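Home | Projects | People | Openings | Visit | Contact

Wanted: Patient People to Show Two Robot Arms How to Deal With a Storage Bin 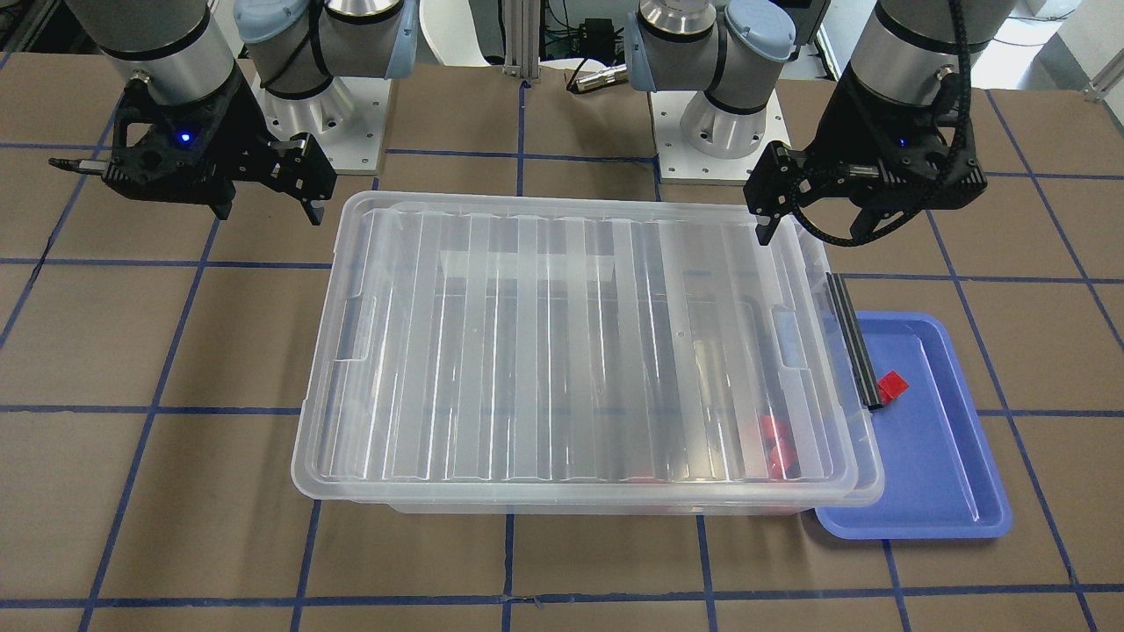
Despina Vasiliu

Drellura is hiring demonstrators. The job is to sit at a pair of hand controls and move two robot arms through household chores, over and over, while a computer writes down every twitch. Later a learning system studies the recordings and tries to do the chores itself. It is a slow student. It has never once said thank you.

The project is called Tosano, and at the moment it is about lids. Lids, bins, trays, and getting small blocks out of one and into another. If you have ever wrestled a plastic lid at a kitchen counter and muttered at it, you have relevant experience, and you should put that in your application.

What the work is like

You work a four-hour shift, mornings or afternoons. Your left hand drives the left arm and your right hand drives the right one, and each arm ends in a gripper with two fingers. You will discover how much you have been relying on the other three.

The table is covered in brown paper with a grid of blue tape on it. Before each run a card tells you which cell the bin goes in, where the tray goes and what else should be lying about. You set the table, sit down, do the task, save the recording, get up and set the table differently. Then you do that again. A clear bin with a ribbed lid and a shallow blue tray can be arranged in more ways than you would think, and the cards have found them all.

A good run is smooth, unhurried and a little boring to watch. A bad run is usually somebody trying to be quick. We keep some of the bad ones on purpose, particularly those where you fumble and recover, so please don't throw out a run out of embarrassment. Flag it and move on. The system needs to see what a person does after the grip slips, and you will supply plenty of material in your first week.

We have 1548 usable recordings and want 2916 before the next round of training. I did not choose that number. It comes from the cards, and I have stopped arguing with the cards.

Who we are looking for

Steady hands help. So does a tolerance for repetition that your friends find slightly worrying. Past demonstrators have included a piano tuner, a retired dental hygienist and a man who painted tiny soldiers, and all three were better at it than our engineers, who get bored and start experimenting.

You do not need to program anything. You do not need a degree. Video game experience is fine but gives less of an edge than the people who have it expect. You should be able to sit for forty minutes at a stretch, see well enough to judge the gap between a gripper finger and the rim of a lid, and write a note another human being can read. "Weird one" is not a note. "Lid lifted on the left, right side still down, started over" is a note.

You must be comfortable following safety rules to the letter. No reaching over the table while the arms are live. Stop button within reach, always. Senga Innes runs the floor and will go over this with you, then go over it again.

Pay and practical matters

Part time, hourly, three or four shifts a week. Training is paid at the full rate, including the first day, when you will produce nothing anyone can use. Contracts run through September, with a decent chance of renewal if the lids go well and we are allowed to graduate to zippers.

We are in the Chisholm building, Room 263. There is parking, a bus stop, and a coffee machine that nobody has offered to train.

How to apply

Send a short letter by 23rd December. Tell us which shifts you can work and describe, in a paragraph, how you would explain opening a storage bin to someone who had never seen one. Skip the résumé if you like. I read the paragraph first anyway.

If it looks promising, Senga will invite you in for an hour at the controls. Everyone is terrible for the first twenty minutes. We watch what happens in the next forty.

Comments

Marguerite: Is this open to left-handed people? I've been turned down for things before on account of scissors.

Despina Vasiliu: Very much so. Both hands work equally hard here and complain equally.

tapemeasure_ted: I did this for a season at Alarby, folding towels. Bring a cushion. I still fold them the robot way and my wife has asked me to stop.

Jo K.: Does the letter have to be typed? My paragraph on the bin is now at two pages and I've only gotten to the handle.

Senga Innes: Handwritten is fine. Two pages is a bit much, but send it.

Contact: Openings desk, Room 263, Chisholm building | © Drellura | Back to top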